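Grown-ups say all kinds of things about coffee makers. Some are true. Some only sound true. Let's check a few before we believe them.

## "The machine makes the coffee"

Does it? Coffee comes from the seeds of a fruit. Somebody grew the fruit, picked it, dried the seeds, roasted them until they turned brown and ground them into bits. All of that was done long before a cup landed on your kitchen counter. What's left is pouring hot water through the bits. That's a real job, but it's the last one in a very long line.

## "More buttons make better coffee"

I don't buy this one. Ads love buttons. A coffee maker called the Elum was once sold with the words "900 ways to wake up!" I read the booklet, and I found 3 drinks. The rest of the 900 came from counting every cup size and every start time as a new "way." By that rule, your bathtub has a thousand baths in it.

Many machines put their choices in a ring with one main button in the middle. The arrow and bar on a button like that look a lot like the marks on a music player. Does it mean "brew"? "Play"? A little picture can only tell you so much, so check the booklet before you decide.

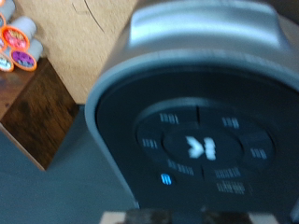 ## "A pod is a magic capsule"

A single-serve pod is a small cup with a lid. Inside there's usually ground coffee and a filter, and a filter is a kind of very fine strainer. The machine pokes holes in the pod and pushes hot water through. No magic.

Pods are quick, I'll give them that. But one pod makes one drink, and then you have an empty pod. A family that uses 10 a week has 520 empties after a year. Some packages say "recyclable." Ask where! Many towns can't take things that small, whatever the package says.

## "A glowing light means it's ready"

Maybe. On one machine a light means the water is hot. On another it means the power is on, or the tank needs filling. Don't guess.

## Test a claim yourself

Ask a grown-up to help with this, and use cold water only.

1. Put a paper filter in a funnel over a jar.
2. Add a spoonful of ground coffee.
3. Pour in half a cup of cold water.
4. Look at the color in the jar.

Did you need hot water to get brown water? Write down what you saw, even if it doesn't match what I told you.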